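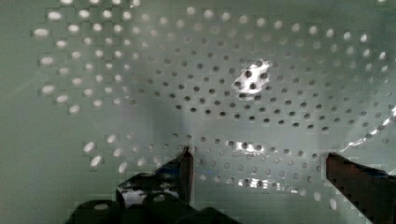
Wrist cam washes out over the green mesh, ideas?

punchedtin
Our student club at Veltlow is doing the clear bag task this term and I am having SO much fun with it, but the wrist view is driving me up the wall. The overhead lamp throws a big white patch right onto the holes, and the edge of the plastic turns into one thin shiny line. Fingers open, nothing in them, close to the surface, and the detector keeps telling me there's a bag in the glare. We have 1000 frames labeled and I don't want to start over!

kgripper
Oh, I love this task. Move the lamp first. We had the same trouble at Itside and a sheet of baking paper over the light did more than a week of tuning (Réka's idea, she's our build lead).

mostly_servo
Disagree, sorry. If you make the light nice for practice, you'll get stung on match day. Keep the ugly frames and train on them. The hall in November had worse lights than anything in our shop.

kgripper
Sure, but punchedtin can't even tell where the bag ends right now. Get it working once, then make it ugly again.

punchedtin
Both fair! Would a second view help? Csenge wants to bolt a camera to the table and I keep saying the rules only allow the wrist one.

mostly_servo
Rules allow 2 cameras. Read the part on sensors again, it's under the weight limit for some reason.

punchedtin
Wow, okay, Csenge is going to be unbearable. Thank you!!

fulcrum_fan
Before you add hardware, look at the shadow too. The gripper blocks the light on the left side and the holes there go dull, so your threshold is fighting bright and dark in the same picture. Try tilting the wrist a little and grabbing 60 fresh frames. You'll know in one evening if it's worth relabeling.

mostly_servo
Tilting changes the grasp, though. Those tips don't have much room over the mesh.

fulcrum_fan
Tilt for the look, straighten up for the grab. Two moves. Costs you a second.

punchedtin
Trying the baking paper tonight and the tilt after that. Will post numbers for both.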